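Volunteers wanted for a border tensions crisis game, October, Droltton

I run a small discussion group on security and defence, and every autumn we put on a crisis game. This year's is the biggest yet and I need people to play in it! I've got 20 seats to fill, and so far 6 of them are taken (hello again to the regulars).

The set-up goes like this. Two made-up neighbours, Stestovum and Flalturix, share a long stretch of river and haven't trusted each other for decades. A patrol boat goes missing. Each side has a cabinet, a military staff and a press office, and over one very long Saturday you argue, leak, bluff and try not to start a war. I'll be feeding you intelligence reports, some of them good and some of them dreadful, and you have to decide which to believe.

You don't need any background in the forces or in politics. Last year our best foreign minister was a dental nurse, and she ran rings round a retired major. I'd just like you to read the briefing pack (it's 100 pages, sorry, but there are maps) and turn up ready to talk. 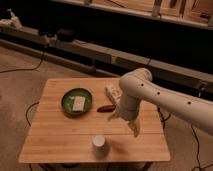
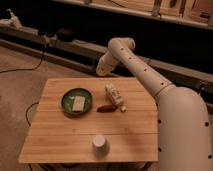

Kyriaki Makris

I'm especially short of people for the press offices. If you can write a quick, clear paragraph while three people are shouting at you, please get in touch. I could also do with somebody who knows a bit about satellite pictures, even as a hobby, to help me write the reports beforehand. That's a few evenings in September, mostly on the phone with me.

There's no pay, I'm afraid, but lunch is on us and I can put up to 20 pounds towards your train or petrol. We start at nine and finish when the last ceasefire talks fall apart, usually by six. Over-18s only. The room is on the ground floor with step-free access.

To put your name down, write to me or to Evdokia Kouris, care of the Sotiropoulos Rooms, Droltton. Tell us which side you fancy, whether you've played anything like this before, and anything you can't eat. I'll answer everybody, though it may take me a week or so.

Posted June 15, 2022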